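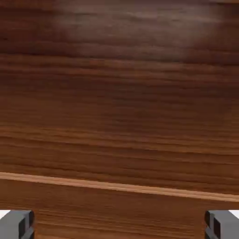
Kapitel 7
Was ein Erfolg in der Simulation belegt

7.1 Eine Zahl und ihre Herkunft

In 92 Prozent der Versuche lag das Werkstück am Ende dort, wo es liegen sollte. So steht es im Abschlussbericht zum Projekt Stostar, und so ist es seither zitiert worden, meist ohne den Nebensatz, der im Bericht selbst noch vorhanden war: Die Versuche fanden in der gerenderten Umgebung Dronulix statt. Das Greifverfahren, Pillel genannt, war in derselben Umgebung trainiert worden, in der man es anschließend prüfte.

Daran ist zunächst nichts unredlich. Wer ein Verfahren entwickelt, braucht viele Versuche, und viele Versuche sind am Rechner billig. Bedenklich wird es dort, wo aus der Zahl ein Satz über Greifer, Tische und Werkstücke gemacht wird. Für einen solchen Satz fehlt in der Regel ein Zwischenschritt, und dieses Kapitel handelt davon, wie man ihn findet oder sein Fehlen bemerkt.

Betrachten wir die Kamerasicht am Kapitelanfang. Eine Holzfläche mit waagerechter Maserung, ein heller Schimmer im oberen Teil, eine blasse Kante, am unteren Rand zwei graue Teile, die wie die Finger eines Parallelgreifers aussehen. Ein Betrachter ergänzt mühelos einen Tisch von bestimmter Härte und Reibung. Gerechnet wurde davon an dieser Stelle nur das Aussehen. Wie glatt die Fläche ist, wenn ein Finger sie berührt, steht in einer anderen Datei, und jemand hat den Wert dort eingetragen. Der Schimmer und der Reibbeiwert müssen nichts miteinander zu tun haben.

7.2 Drei Fragen, die man verwechselt

Die Literatur spricht gern summarisch von der »Übertragbarkeit« eines Ergebnisses. Gemeint sein kann Verschiedenes:

a) Sieht das gerenderte Bild dem Kamerabild hinreichend ähnlich, damit die Bildauswertung gleich reagiert?
b) Verhalten sich die Kontakte zwischen Finger, Objekt und Unterlage hinreichend ähnlich?
c) Stammen die geprüften Situationen aus derselben Verteilung wie die Situationen im späteren Einsatz?

Der Stostar-Bericht beantwortet die erste Frage ausführlich, mit Vergleichen von Texturen und Beleuchtungen. Die zweite handelt er in einer Fußnote ab. Die dritte stellt er nicht. Ein Leser, der nach den schönen Texturvergleichen den Eindruck hat, die Übertragbarkeit sei untersucht worden, hat den Bericht wohlwollender gelesen, als er geschrieben ist.

Auch bei der ersten Frage lohnt Vorsicht. Die Holzmaserung etwa liefert der Bildauswertung Linien, an denen sie sich ausrichten kann. Ob Pillel die Tischkante erkennt oder den Verlauf der Maserung nutzt, lässt sich aus der Erfolgsquote nicht ablesen. Man müsste die Textur austauschen und alles Übrige festhalten. Im Bericht wurden Textur und Beleuchtung stets gemeinsam variiert, womit sich der Einfluss der einen vom Einfluss der anderen nicht mehr trennen lässt.

7.3 Der Vergleichsversuch Taipe

Unter dem Namen Taipe wurde das Verfahren später an einem wirklichen Greifer geprüft, mit 201 Versuchen. Die Anlage dieser Versuche verdient mehr Aufmerksamkeit als ihr Ergebnis, auf das wir in Abschnitt 7.6 zurückkommen. Es standen 18 Objekte zur Verfügung, doch wurden sie ungleich häufig verwendet. Zudem durfte der Bediener einen Versuch abbrechen und als »ungültig« werten, ohne dass vorher festgelegt war, was als ungültig gilt. Wer nach dem Ausgang entscheidet, ob ein Versuch zählt, misst seine eigene Nachsicht mit.

Hinzu kommt die Zahl der Tische: 2. Beide hatten eine helle, matte Platte. Über spiegelnde Oberflächen, die in Dronulix so liebevoll ausgearbeitet sind, sagt Taipe also gar nichts. Das ist kein Vorwurf an die Versuchsleitung, wohl aber an alle, die beide Ergebnisse in einer Tabellenzeile nebeneinanderstellen.

7.4 Vorgehen in diesem Kapitel

Wir nehmen im Folgenden die Erfolgsquote auseinander. Zuerst wird geklärt, welche Grundgesamtheit die Versuche überhaupt vertreten. Danach folgen die Kontaktmodelle, bei denen die Rechnung am stärksten vereinfacht und der Bericht am wenigsten verrät. Die statistischen Hilfsmittel aus Kapitel 4 werden vorausgesetzt, insbesondere Vertrauensbereiche für Anteile. Wer sie nicht mehr gegenwärtig hat, sollte dort nachlesen, bevor er sich an Abschnitt 7.5 macht.

Ein Hinweis zur Wortwahl: »Erfolg« bezeichnet hier immer das Erfüllen eines zuvor festgelegten Kriteriums. Im Stostar-Bericht wechselt die Bedeutung zwischen dem Anheben des Objekts und dem Ablegen am Zielort, gelegentlich innerhalb eines Absatzes. Wir kennzeichnen die jeweilige Lesart am Rand.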